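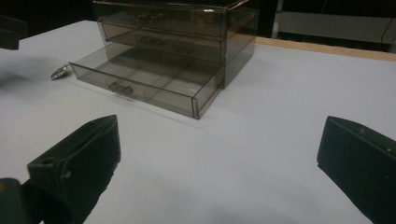 By Tobias Lyons
Wednesday, October 24, 2018

My downstairs neighbor moved out in September, and on her last day she knocked on my door with a shoebox. Inside was every spare part from every piece of furniture she'd ever put together. Hex keys, dowels, those little plastic feet, a bag of cam locks, one lonely brass hinge. She said she couldn't bring herself to throw it out and did I want it. Of course I wanted it! I've got my own shoebox. Now I've got two.

I bring it up because I've been having the same argument with people for most of a year, and it goes like this. They say clutter is a moral failing, or close to it, and that a grown adult with a junk drawer is a person who hasn't dealt with things. I say the junk drawer is the most useful square foot in any home and the folks who tell you to empty it are mostly people who borrow your tape.

I have been decluttered, so I know what I'm talking about. Three years ago I read one of the books (you can guess which kind) and went through my apartment like a man with a warrant. Out went the odd batteries, the takeout menus, the keys that didn't open anything. I felt fantastic for maybe a week. Then the battery door fell off my kitchen radio, and the rubber band that would have held it on was in a landfill, along with the other 900 rubber bands. I went out and bought a bag of rubber bands. The smallest bag they had was 351 rubber bands, a number I still can't explain, and I needed one.

That's the part that bugs me. The whole tidy-house business assumes there's a store nearby, open, with your thing in it, and that you have the money and the afternoon. My grandparents in Tillman lived a good long drive from a hardware store, and they kept everything: string, jar lids, screws sorted by size in baby food jars. Nobody in that house would have called it clutter. If the pump quit on a Sunday night, the part was in the shed or you didn't have water.

And yes, I know what comes next, because my sister says it every Thanksgiving. There's a line, she says. Keep a few screws, fine, but you've got a charger in there for a phone you dropped in a lake. She's right about the charger. I looked. It's a Clorum, the company's long gone, and the plug on the end is shaped like nothing else on this earth.

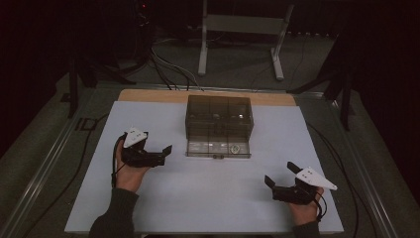
So let me give some ground. I don't think you should keep everything, and I don't think a garage you can't walk through is charming. My uncle had one of those and it took us 13 trips to the dump when he sold the place, and the last few weren't funny. There's a kind of keeping that's really just putting off, and I do some of that too.

But I can't get on board with the other extreme, where you hold each object and ask it how you feel. I don't feel anything about a three-eighths washer. I'm never going to. I want it there when the faucet drips, and then I want to go back to not thinking about it. It's a lot to ask of a washer to bring me joy on top of that.

What I'd argue for is one drawer. Maybe two if you own the house. Put whatever you like in it, don't sort it by color, don't buy it matching bins. When it won't close, take out the stupidest thing and shut it again. I've run mine that way since the rubber band business and it has fixed a lamp, a suitcase, two pairs of glasses and the gate at my sister's place, which she does not mention at Thanksgiving.

The gate took a hinge, by the way. A brass one, out of the shoebox. My old neighbor lives over in Briment now and I called to tell her, and she was so pleased she asked if I'd like the box of cords too. I said let me think about it. I'm driving over Saturday.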